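My Wednesday with the grippers at Retis

I've been trying to get a look at Retis since April, when Florêncio Moreira wrote to say they were going to open the doors for a day and let people bring their own awkward jobs. So on Wednesday I drove up with a bag of patch cords and a list of questions, and I came home with a longer list. This is my write-up, mostly for the folks in our cabling group who couldn't get away.

First, the place. I was expecting a unit on an industrial park, and what you get is closer to somebody's very nice living room with arms in it. There was coffee, there were good rolls, and there were 6 of us visitors, which meant everyone got proper time at the controls. Florêncio gave a ten-minute talk and then more or less told us to go and break things (gently).

The subject for the day was the end of the arm and what sits behind it: two grippers, two controllers, one arm at a time. The grippers were the Isow, a parallel-jaw electric one, and the Lultanon, which has a softer finger and a longer stroke. The controllers were the Morrison and the one Retis builds for itself, which doesn't seem to have a name beyond "ours."

Before any of that we got a lecture on mounting, and I'm glad we did. Florêncio is a bit of a zealot here. He says most of the accuracy complaints he hears come from a base that moves, and he had us all put a hand on the table and lean while someone else watched the fingertips on the screen. I leaned. The fingertips moved. It was not a lot, but if you're trying to get a plug into a jack it doesn't need to be a lot!
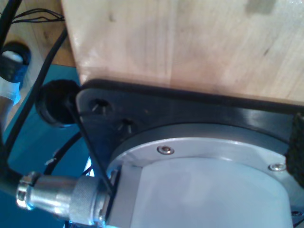 I asked him how often he goes back over the bolts and he said every morning, and after any bump, and then again if he's in a bad mood. He also wants the base cable routed with slack before it reaches the connector, so the arm never tugs on it. At our shop we zip-tie everything as tight as it'll go, so that was me told.

Then the fun part. The job Retis had set up was network patching, which is exactly my line of work and the reason I'd nagged for an invitation. Pick up a patch cord, bring it to the rack, line it up, push. A person does this without looking, half the time while talking on the phone. I was very curious what an arm would make of it. 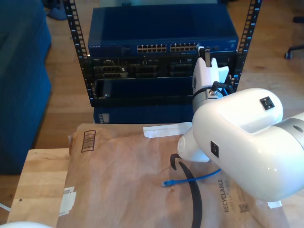
Patch cords are a mean thing to hand a gripper. The plug is stiff and the cable behind it isn't, so wherever you grab it, the other half does what it likes. The blue one we had out on the mailer has a clear plug, too, and clear plastic is a headache for a camera, so I asked whether they'd thought about switching to colored boots. Florêncio said they had, and that he'd decided against it, on the grounds that customers will not re-cable a building to suit his robot. Fair enough. He also likes a wrinkly surface under the cord, where I'd have put down a nice flat rubber mat. The jaws get under things a little more easily, he says. I'm not fully convinced but I didn't have a mat with me to argue with.

The Isow went first. It's quick and it has a very definite grip, and if you come at the plug square it holds it beautifully. If you come at it a few degrees off, it holds it beautifully a few degrees off, and then you have a problem at the port. The Lultanon is slower to close and feels mushy when you're driving it by hand, but the finger gives a bit and the plug sort of settles. I preferred it. The man next to me, who does small gearbox assembly, preferred the Isow by a mile, and for metal parts I'd guess he's right.

Retis had their own tally from the week before up on a whiteboard: 151 attempts with the Lultanon, with the misses sorted into bad pick, bad approach and "other." I liked that there was an "other." I didn't copy down the split and I wish I had, so if anyone from the group was there and did, please send it to me.

During the break I went back for another look at how the base was put together, and ended up in a long chat about thread locker (he's against it on anything he expects to remove twice a year).

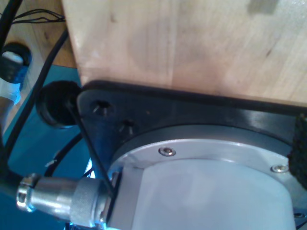 Arm base on its black mounting plate, with a hex key and the cable connector at left.

After the break we swapped controllers. I'd assumed this would be the dull bit and it was the bit I've thought about most since. With the Morrison, the arm feels heavy, as though you're pushing it through syrup, and it stops dead when you let go. With the Retis one it floats. Lovely for the long reach across to the rack, less lovely for the last half inch, when I kept overshooting and having to creep back. Florêncio drives the floaty one all day and threads plugs with it like he's buttering toast, so clearly you can learn it. I had 7 goes on each and was better on the Morrison every time.

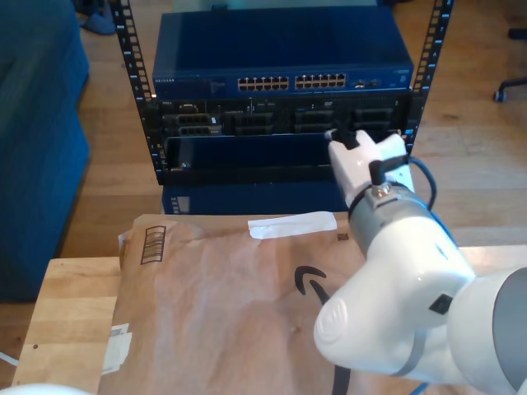

Price came up, of course. The Lultanon was quoted to me at around $2,920 without the cable kit, and the Isow is a bit under that. Neither is silly money next to the arm, but you'd want to know you'd use it. Florêncio will lend one out for two weeks if you pay shipping, and I've put our name down for the softer one.

A few practical things if you're going to the next one. Parking is on the street and fills up by nine. Bring your own parts, and bring the nasty ones – he gets visibly happier the worse they are. Wear shoes you can stand in. And eat before the afternoon session, as the rolls were gone by eleven and I was at least partly responsible.

I still want to see the arm unplug something, latch and all. We ran out of time for it, and Florêncio says he'll have a go with my cords and let me know.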